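Re: [textiles] Folding the coloured shirts for the October sale
April 2023

Hello all,

Replying to the question about the shirts, which I have left quoted at the bottom. I have done the sorting at Clinard for three sales now, so take this as what has worked for me. Others on the list may do it differently.

First, the crumpled ones. If a shirt has come out of the bag in a ball, don't try to fold it on your lap or over the back of a chair. Put it on a table. Pick it up by two points well apart, one near the hem and one near the shoulder, and let the cloth open out between your hands before you set it down. Then smooth from the middle toward the sleeves. A few wrinkles won't matter. What you want is the side seams lying straight, so the shirt folds square and the pile doesn't lean.

The fold I use is the one on the Skedora sheet. Shirt face down, collar away from you. Bring one side in to the middle of the back, sleeve straight down along it. Same on the other side. Hem up to the halfway mark, then once more to the collar. Turn it over. For children's sizes leave out the last fold or they end up as a lump.

Button the top button and the third one down. The rest can stay open. Pullovers and polos go on the same pile as long as the folded width matches.

Second, the colours. Last year we sorted by size only and people pulled the piles apart looking for something to go with a grey skirt or navy trousers. This year I would like to sort by size first and then by colour inside each size, light to dark. Turquoise and teal go with the blues. I know there was some discussion about putting them with the greens, but it is easier if we all do the same thing.

Third, the labels. Size tags go on the inside of the collar with a small safety pin. Please don't use the sticky ones from Temen on anything knitted, they leave gum behind and I spent an evening picking it off. They are fine on the bags.

Towels are separate. Fold them in thirds lengthwise and then in half, and keep them off to the side of the table while you do the shirts. We have over 60 towels already and could stop taking them.

For numbers, a bin from Urrego holds 40 adult shirts folded this way, or 20 if they are flannel. Please don't press them down to get more in. Write the size and the count on the end of the bin, where it can be read when they are stacked.

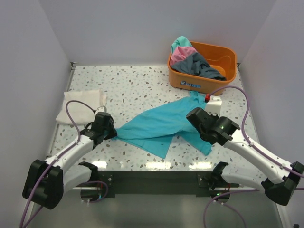

Turquoise shirt, still to be straightened. Folded towel kept to the side.

If a shirt has a stain or a missing button, put it in the mending bag and carry on. I will go through that bag at home. Anything torn at the armhole goes to rags, it isn't worth the thread for what we charge.

I can bring two more tables if they are wanted, but I would need to know a week ahead so I can borrow the trailer.

Regards,
Clinard sorting table

> Hi everyone,
>
> I've brought home three bags of coloured shirts from the
> hall and would like to get them folded before they go
> into storage. Most have been squashed and a few are
> inside out. Do we iron them, or just fold? And is there a
> set way to fold so they all fit the bins? I did 15 last
> night my own way and they came out different widths.
>
> Also, are we sorting by colour this time or only by size?
> I can redo the ones I've finished if need be.
>
> Thanks

P.S. I missed the ironing question. No, just fold. Collared shirts for the front rack get ironed the day before the sale, and the rest go out as they are.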